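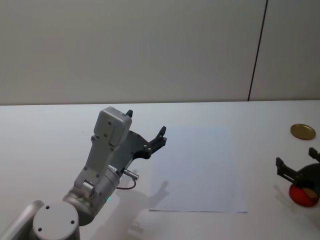

Plindel packing floor — staff meeting, 9 March 2026

Present: Iman Ragab (chair), Bouchra Hajji (notes), day and evening crews.

1. Two-arm bench
Iman was delighted to report that the Huaranga order, 700 gift jars, will be the first to go partly through the bench. The arms will do lids and paper inserts. Filling and final checks stay with us. Lots of good questions, mainly on who stops the arms and when. Agreed: anyone on shift may, without asking.

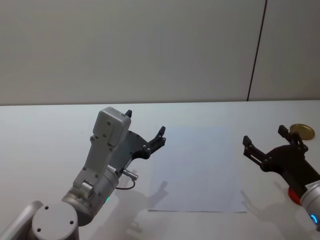 Item 1: the bench with both grippers open, paper sheet between them.

2. Jobs and hours
No posts go. Lid work has been hard on wrists for years and the evening crew cheered this one! Turns at the lid station drop from 40 minutes to 25. Bouchra asked that the time saved goes to training — agreed, and 20 people have put their names down already. Pay grade for bench minders still open. Iman to raise it with Plutora.

3. Noise and space
Evening crew want the radio back near the bench. Iman to try it for a week.

4. Any other business
Iltilitz labels are late again. Bouchra to ring them.

Bench pay to be looked at again in October.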